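Home News Research People Events Contact

Sorting by pushing: results from the tabletop project

By Walid Khasawneh
December
6 min read

The tabletop group has finished the first full set of trials on its pushing method, and the results are good enough that we are moving on to the second stage after the break. This item covers what the method does, how it was tested, and where it still falls down. The longer write-up will be on the shared drive once the plots are redone.

The problem is simple to state. A robot is given a board with colored blocks on it and a short instruction, such as "put the green star next to the blue cube" or "move the red pieces apart." The arm carries a plain rod. It can't grasp or lift anything. Every change to the board has to be made by sliding a block across the surface with the end of the rod.

Pushing is harder to learn than it sounds. A block that is pushed slightly off center will turn, and once it has turned the next push acts on a different face. A cylinder on its side will roll if it is touched from one direction and drag if it is touched from another. A star can catch the rod between two points, and then it follows the rod well, or it can be hit on a tip and spin. Small errors add up over a long push, and a policy that looks fine for the first few inches can lose the block entirely by the end.

Our earlier version, which we called Vido, treated each task as one long motion. It was trained on demonstrations collected by people steering the arm by hand, and it predicted the next small movement of the rod from the camera view and the instruction. Vido did well when the target block was out in the open. It did poorly when blocks were touching. The usual failure was that the rod went for the right block and took its neighbor along with it, and the policy then carried on as though nothing had changed.

The new version is called Lorum. It uses the same camera view and the same kind of instruction, but it splits the work into two parts. The first part looks at the board and picks a short push: where the rod should come down, which way it should travel, and how far. The second part carries out that push. When the push is finished the rod backs off, and the first part looks at the board again and picks another one. A typical task takes a handful of pushes.

The main change is in how the first part chooses. It proposes a set of possible pushes and scores each one by predicting what the board will look like afterward. The prediction is rough. It doesn't try to draw a new camera view, only to say where each block will end up and whether any two blocks will come into contact. A push that moves the right block but drags another one gets a lower score than a push that separates the two first.

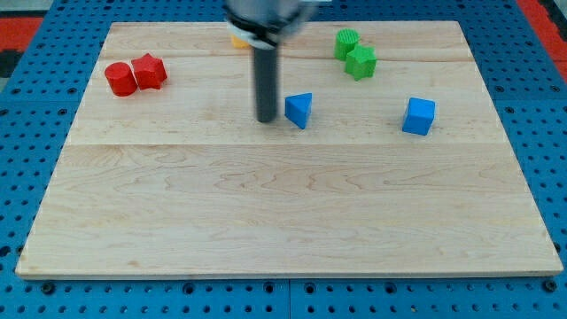
Separating first is the behavior we were hoping for, and it was not in the demonstrations in any deliberate way. The people steering the arm tended to nudge a pair of blocks around together until one came loose. Lorum more often brings the rod down near the place where two blocks meet and makes one short push to open a gap. It then goes around to the far side of the block it wants. This costs an extra push, and it saves several later on.

Training used 1000 demonstrations. They are the same ones we used for Vido, which makes the comparison fair on that point. The predictor was trained separately on the pushes cut out of those demonstrations. We threw away pushes where the rod never made contact, and we kept the ones that went wrong. Keeping the bad ones mattered. An early predictor trained only on successful pushes was far too confident and would happily choose a glancing hit on the tip of a star.

For testing we used 30 starting layouts, set by hand and the same for both methods. In 18 of them the block named in the instruction was touching at least one other block. The rest had the named block standing clear. Each layout was run once per method, with a fixed time limit. A run counted as a success if the final positions met the instruction and no block had left the board.

On the clear layouts the two methods were close. Lorum was a little slower because of the pauses between pushes, and both finished nearly all of the tasks. On the touching layouts the gap was wide. Lorum failed on 2 of the 18. Vido failed on more than half, and most of those failures followed the pattern described above, with a neighbor carried along and never dealt with.

We looked closely at the two Lorum failures. In the first, a cylinder rolled well past where the predictor said it would stop and went off the side of the board. The predictor treats a cylinder on its side much like any other block, and it has no good idea of how far one will travel once it gets going. In the second, the named block was mostly hidden from the camera by the arm at the moment the next push was being chosen. The system placed it in the wrong spot, pushed, and hit nothing. It then repeated the same push until time ran out.

The second failure has an easy partial fix. Backing the rod off farther before each look gives the camera a clearer view, at the cost of some time. Rawashdeh has been testing this since Wednesday, and it does clear up the worst cases. It doesn't help when one block hides another. For that the system needs to remember where things were on the last look, and at present it starts fresh every time. Adding a short memory is the first job for the next stage.

Rolling is the harder one. We could collect more pushes on cylinders, and we probably will. We have also talked about letting the predictor give a range of stopping points in place of a single one, so that a push with an uncertain outcome near the edge of the board is scored down. Early attempts made the system too cautious. It would pick very short pushes and take a long time to get anything done.

A few limits should be kept in mind when reading these results. All of the tests used one set of blocks, and the colors are easy to tell apart. The surface was the same throughout, so we can't say how the method would do on something slicker or rougher. The instructions were short and drawn from a fixed list. Thirty layouts is a small test, and the exact rates would likely shift with another thirty. We are confident about the direction of the difference on touching blocks. We would not lean on the size of it.

There is also the question of speed. Much of the pause between pushes is spent scoring proposals, and many of those proposals are obviously bad, such as pushes through open space. A cheap filter that drops any push whose path doesn't meet a block cut the pause noticeably in a trial last week. It was not used in the results reported here.

The next stage has the working name Lello. It will add the memory, the filter and a second surface, and it will use longer instructions that name more than one goal at a time. Layouts for the new test set are being drawn up now. If you have a layout you think will break the method, send a sketch to Walid Khasawneh. Crowded ones are especially welcome, and so are any with cylinders close to the edge.

The test layouts and the scoring sheet from this round are available to anyone in the lab who wants to run their own method against them. Please check with the group before changing the camera mount, as it has to be measured again each time it is moved.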